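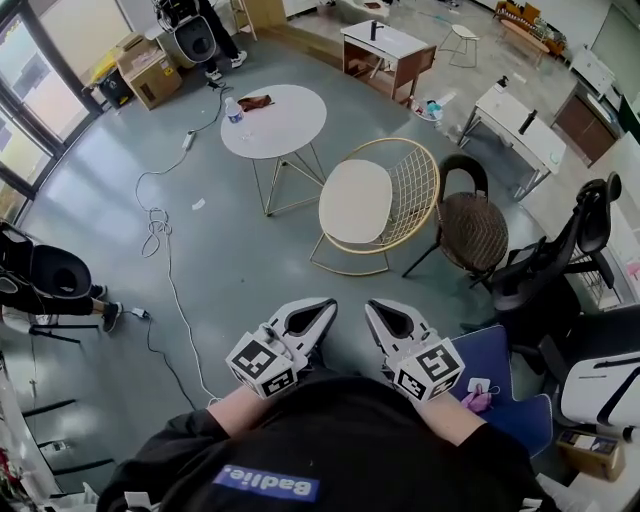
What is occasional furniture?

Occasional furniture is the small, light furniture that is moved to suit the use of the moment: side tables, lounge chairs, stools and the like. It is not fixed, and it is seldom bought as a complete set.

Ekden Furnishing and Room Layout
Unit 4 handout: Light furniture in large open rooms
Revised March 30, 2020

Scope of the unit

Units 2 and 3 dealt with fixed joinery and with desks. Unit 4 covers pieces that one adult can lift or slide without help, placed in a room that has no permanent plan. Typical rooms are shared halls, ground floors of converted works buildings, showrooms and studio floors. The worked case throughout is the Zirkside hall, which most of the group will know from the site visit.

Students should be able to do the following by the end of the unit: sort mixed seating by frame type; mark up a floor plan with fixed and movable zones; describe how daylight falls on a glossy floor; and write a short moving instruction for a wire-framed piece. The written exercise at the end takes the place of the August test.

4.1 Frame types

Seating in a mixed room is sorted first by frame and only then by use. Colour and covering come last. Four groups are enough for this unit.

Wire and rod frames. The load passes through thin metal rods joined at welds or clips. The piece has little visual weight and lets the floor show through. Seats are often mesh, with a loose or tied cushion. An oval or round cushion tends to turn on the mesh unless tied at two points.

Woven frames. A rigid frame carries a woven surface, natural or synthetic. The weave holds dust in the crossings and catches on rough clothing. Legs are usually a separate material, and the joint between leg and weave is the first place to inspect.

Office frames. The seat turns on a central column. Back, headrest and arms are adjustable, and mesh backs are common. These chairs take up more floor than their seat width suggests, as the base and the tilt both need clearance.

Plain side chairs. Fixed legs, a shaped seat and no adjustment. They are the easiest to add and to remove, and for this reason they spread through a room without being planned.

A room containing all four groups is not badly furnished. It does need a written layout, since the pieces do not line up by height or by footprint. Seat heights in particular should be measured before a table is chosen for the group. A lounge chair drawn up to a desk-height table is the most frequent error in student plans.

4.2 Room height, daylight and artificial light

The Zirkside hall is divided for teaching purposes into two bays. Bay A is the tall part by the glass. Bay B is the lower part under the gallery. Bay A has a floor area of 96 square metres on our survey drawing; Bay B is left for students to measure.

Readings are taken at table-top height, with the meter flat. The midday reading in Bay A on the last survey was 2000 lux at the first grid point from the glass. The reading at the back of Bay B, with the lamps on, was 300 lux. The two figures should be entered on the plan as they stand, with the time of the reading beside them. Do not average them. A mean value describes no real seat in the room.
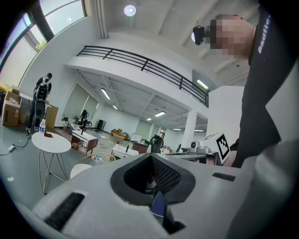 Seating for reading or close work is placed by light first and by company second. A person reading wants a steady level on the page and no bright surface directly beyond it. In a tall room these conditions change over a few paces, and the change is sharpest where a gallery crosses the space. At Zirkside the edge of the mezzanine, with its black railing of horizontal bars and vertical posts, can be carried straight down to the plan as a dashed line. On one side of the line the tall windows do most of the work by day, softened in part by the foliage outside; on the other the fluorescent fittings on the underside of the mezzanine take over. Students should draw the dashed line before placing any chair, then note for each chair which side of it the sitter's table falls on. A chair that straddles the line should be moved or given a use that does not depend on light, such as waiting or the putting on of shoes.

The columns are treated as fixed furniture. A square column gives four faces and four corners, and the corners need more clearance than the faces. Mark every column before the movable pieces, even where it stands well away from them.

4.3 Floors and reflection

A smooth coated floor in grey or grey-green reflects tall windows as long bright patches. The patches move through the day. They should be plotted at two times at least, using chalk or low-tack tape, and transferred to the plan as outlines.

Three effects matter for furniture.

First, thin gold or chrome rods are hard to see against a bright patch. The feet of a wire-framed table may be missed by somebody walking towards the glass. Place such tables where another, darker piece stands behind them on the usual approach.

Second, pale tops appear brighter than they are. A white round top near the glass can produce glare at seated eye level. A cloth or a mat cuts this, though it also hides marks and rings that ought to be dealt with.

Third, small items on the floor disappear. Scraps of paper, adapters and white cable all read as part of the reflection. Cable is covered in Unit 5, but the basic rule applies here too: power strips are drawn on the plan, and any lead crossing a walking route is drawn with them at its full length, loops included.

4.4 Wire-framed tables

The teaching piece is a round side table with a white top on a thin gold wire frame. The students' own collection at Magsi has a comparable table with a thicker rod, and either may be used for the exercise.

The points below apply to the type in general.

The frame is stiff in compression and weak under a sideways blow. Long rods that cross one another brace the table only while their joints hold. A single failed joint gives a slight lean, and the lean is easier to judge from the floor than from above.

The top is often not fixed to the frame by anything stronger than its own weight or a few small pads. Assume a loose top until it has been checked. Lifting by the top alone is not accepted in marked work.

The base may be much narrower than the top. Overturning is governed by the base, so the load diagram is drawn from the base outwards. For the exercise, take the overhang as the distance from the outermost foot to the edge of the top, measured on the same radius. A bottle placed within the base outline has little effect. The same bottle at the rim should be shown as a point load.

Rod diameter is measured with callipers at three places, away from any weld. The Magsi table has a 19 mm foot pad under each leg; other tables may have none, and bare rod will mark a coated floor if dragged.

4.5 Clearing a top before a move

A table in use collects things: a water bottle, a folded or crumpled cloth, some small clear part or packet. Everything comes off before the table is moved, including items that seem too light to matter. They go to a desk or a second table outside the route, and not onto a nearby seat. Chair seats used as shelves are the main cause of lost small items in shared rooms — a tag or a label is usually the only part that shows against a coloured seat.

Cardboard boxes at floor level are moved next, then bins. Bags left by a window are shifted along the wall and kept clear of the glass. 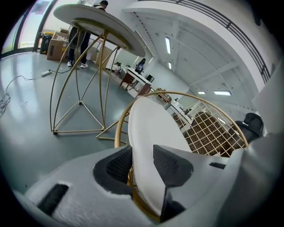 4.6 Writing the moving instruction

A moving instruction is a short text, no longer than half a page, written for someone who has not seen the piece. It names the piece by frame type and top, gives the starting and finishing points by grid reference, and states the grip. For a wire frame the grip is on the main rods below the top, one hand each side. Decorative rings and mesh panels are not gripped.

The instruction then lists what has to be cleared, the route, and the order of pieces if more than one is to go. Lounge chairs are moved before side tables and office chairs after both. Woven chairs are lifted by the frame under the seat.

Write in the imperative. Leave out reasons unless the reader could do damage without them. Dimensions are in millimetres throughout.

4.7 Exercise

Work from the Zirkside plan or from any large room with daylight on one side.

1. Draw the room outline, the columns and the edge of any gallery.
2. Place one example from each of the four frame groups.
3. Record the light level at each seat, with the time.
4. Outline the floor reflections at two times of day.
5. Write a moving instruction for one wire-framed piece.
6. Redraw the plan with that piece in its new position and mark what has changed for the seats beside it.

Plans are handed in at 1:50 on A3, folded with the title outwards. Use the Stidatside symbol sheet for furniture; the older Ekden symbols show the woven chair and the lounge chair alike and will not be marked. Late plans go in the tray by the print room door.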